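September, notebook, remote control of the arm in simulation (Zorier set)

Morning: 20 demos done by hand controller, kitchen counter task. 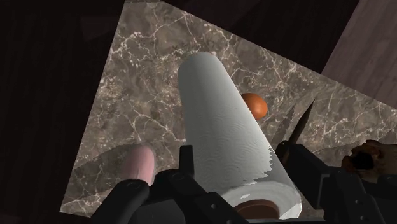

I still turn the wrist too late, so the path has a small corner in it before the grasp. Antigoni moves slower and her paths are smoother. We should replay hers first.

- Limit per demo stays at 300 steps. Mine are often near it.
- Controller drifts after a long pause. Please re-zero before each demo.
- Log is saved under Codham, not Xenos.

To ask Chrysanthi: do we keep the failed grasps, or delete them?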